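Products > Girnley Desk Arm > Frequently Asked Questions

Girnley Desk Arm: Your Questions, Answered

Welcome, and thank you for stopping by! We get a lot of mail about the Girnley, the little practice simulator that comes with it, and the lessons that tie the two together, so Saadet Baysal and I have gathered up the questions we answer most often and tried to give each one a proper reply.

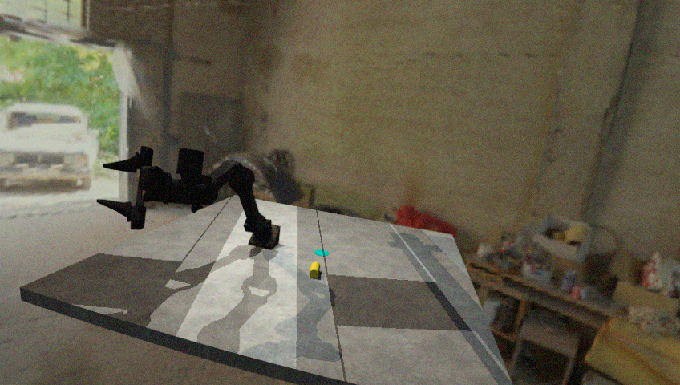

If yours isn't covered, please do write to us. We read everything, even the long ones (maybe especially the long ones), and a fair number of the answers on this page started out as a letter from a customer.

What comes in the box?

The arm itself, already assembled, with its two-finger gripper fitted. You'll also find the power supply, a USB cable, a table clamp, a printed quick-start card and a code for the Trotix simulator. The code works on 4 computers, so a small classroom or a family can share one kit without anybody having to wait their turn.

Do I need the arm before I can start learning?

Not at all, and we'd gently encourage you to begin in Trotix while your order is on its way. The simulated arm stands on a big table in an old workshop, with a couple of small things in front of it – a yellow cylinder and a flat cyan disc – and that's really all you need for a first evening of moving joints around and opening and closing the fingers.

Why is the simulated room so cluttered?

We did try a plain gray room in the early versions! Programs that use a camera tended to get spoiled by it, and then they struggled on a real kitchen table. The workshop room, which we call Gezer, has rough plaster, a wide open doorway with daylight outside, a busy workbench and plenty of shadows falling across the tabletop. If you're new to vision work and would like something calmer, the plain room is still there under Settings, Rooms.

Will a program I write in Trotix run on the real arm?

Usually, yes. Both take the same commands, so you only have to change the connection line at the top of your program. Please run it at quarter speed the first time, though, and keep your hand near the power switch. Real tables wobble, and real objects slide in ways that the simulator only guesses at.

What kind of computer do I need?

Most laptops from the last several years will do nicely. If the picture stutters, turn the shadow quality down first and leave everything else alone. Reece Dunmore, who looks after the software, has an older machine on his desk just for checking this, and he's quite stubborn about keeping it usable.

How many lessons are there, and who wrote them?

The lesson library has 1,105 short exercises at the moment, most of them ten minutes or less. Müzeyyen Toprak wrote the beginner path and Nkrumah Opoku wrote the gripping and stacking sections. You certainly don't have to do them in order.

Can I send the arm back?

Of course. Let us know within thirty days and we'll email you a return label. Please keep the foam insert, as the elbow doesn't travel well without it.

Yaryna Koval, Customer Support
Page last updated 21/07/2023

Contact us | © Girnley, Grorkville | Back to top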